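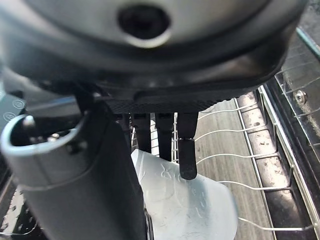
Compte rendu de la réunion du groupe Contenants, projet Vekisia
Lundi 21 septembre 2026, salle du premier étage

Présents : les deux personnes du magasin, la responsable des achats, le délégué de l'atelier. Excusée : la société Brodholm.

1. Approbation du compte rendu précédent
Le texte est approuvé avec une correction : au point 4, il faut lire « couvercles » et pas « couvertures ».

2. État du stock
L'inventaire donne 483 contenants en plastique blanc translucide, tous formats ensemble. En février nous avions reçu 1000 pièces. La différence vient surtout des envois à Montoya qui ne sont pas encore retournés. Le magasin demande que chaque sortie soit notée le jour même - la feuille est accrochée à côté de la porte.

3. Rayures et usure
Une discussion assez longue a lieu sur les pièces rayées. Le délégué de l'atelier estime que les petites rayures en surface ne gênent pas l'usage. Les achats préfèrent retirer les pièces dont le marquage en relief ne se lit plus bien, car on ne peut plus vérifier le format. Décision : on garde les pièces rayées si le marquage est lisible, les autres vont dans le bac gris.

4. Nouvelle commande
L'offre de Uvodix porte sur 1000 pièces, livrées en 2 fois. Le prix est correct, mais le délai n'est pas écrit dans l'offre. Les achats vont demander une confirmation par courrier avant de signer.

5. Divers
Les étagères du fond restent à nettoyer. Le magasin s'en occupe avant la première livraison. Il est rappelé de ne pas empiler les contenants sans leur couvercle - ils se coincent.

La prochaine réunion sera fixée après la réponse de Uvodix.
Séance levée à midi.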